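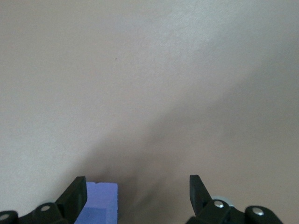
Home Stories Essays Archive Submit

The Second Driver

Guadalupe Montes had been told three times that the car was fixed, by three different people, and she believed none of them.

"It's the same gearbox," she said.

"It's a rebuilt gearbox," said the man from Skillard. He had a clean jacket on. In her experience the people who touched gearboxes did not have clean jackets.

"Rebuilt out of what?"

He looked at his phone. Outside, a support race was going around Warkeck in the rain, little hatchbacks by the sound of them, all lifting for the same puddle at the bottom of the hill.

It was the last round of the season. They were fourth in class and could finish third if the Zivine car broke down, and the Zivine car did not break down. Skillard had paid for the whole year and wanted a podium to put on a calendar. That was the plan as Guadalupe understood it: go faster than you've gone all season, in the wet, with the gearbox that quit on you last time.

Mwajuma Simiyu came in with her helmet under her arm and sat down on a tire.

"He says it's fixed," Guadalupe told her.

"I heard."

"Do you think it's fixed?"

Mwajuma thought about it. She was the quicker of the two of them by a little, and she had never once said so, which Guadalupe had spent most of a year finding suspicious. "I think Ghaffari stayed up with it," she said. "I think if it was bad he'd look worse."

Ghaffari was asleep on a folding chair with his mouth open. It was hard to say how he could have looked worse.

Mwajuma took the start. Guadalupe stood at the pit wall with the headset on and listened for the whine she'd heard in September, going up from third to fourth, like a kettle two rooms away. There was a lot of other noise. She heard the whine anyway, then decided she hadn't, then heard it again.

"Gearbox okay?" she asked over the radio.

"Gearbox okay."

"Fourth okay?"

"Guadalupe, I'm driving."

The man from Skillard had gotten hold of a spare headset. He gave her a thumbs-up. He'd told the team over breakfast that racing was mostly attitude, and she'd asked him what kind of attitude you needed for a snapped driveshaft, and breakfast had gone quiet after that.

At the stop she got the belts done up and Ghaffari leaned in to plug in her radio. He smelled like oil and instant coffee.

"Tell me the truth," she said.

"It's fixed."

"That's what you said in September."

"In September I was hoping," he said. "Go on, get out of here."

She had 20 laps. She spent the first few driving like somebody carrying soup. Each time she pulled for fourth she waited for the bang, and each time the car just went, and that annoyed her more than the bang would have. She'd prepared for the bang. She had things to say to several people.

Around the middle of it the rain let up and a dry line started to show on the back straight. Mwajuma came on the radio and gave her the gap to the Zivine car. It was smaller than she'd expected.

"Say again?"

Mwajuma said it again.

"Are they in trouble?"

"No. They're just slower than you. They've been slower for a while."

Guadalupe checked her mirrors as if the trick might be back there. Then she braked a little later at the bottom of the hill, and later the next time, and stopped listening for the kettle. She got the Zivine car on the inside at the hairpin with two laps left. It didn't put up much of a fight, and she wondered about that all the way to the flag.

They stood on the third step, which was a wooden box with wet carpet on it. The man from Skillard took pictures from every side. He said he'd had a feeling all along.

"No, you didn't," Guadalupe said, smiling for the picture.

Later, with the awning coming down, she found Ghaffari loading the van. She held the flashlight for him and didn't talk for a bit.

"What did you hope this time?" she asked.

"Nothing. I changed the bearings." He shoved a toolbox in with his foot. "You were short-shifting third, you know. Half your stint."

"I was being careful."

"You were being slow," said Mwajuma, from the front seat, with her eyes closed.

Guadalupe handed back the flashlight and went to look at the gearbox herself.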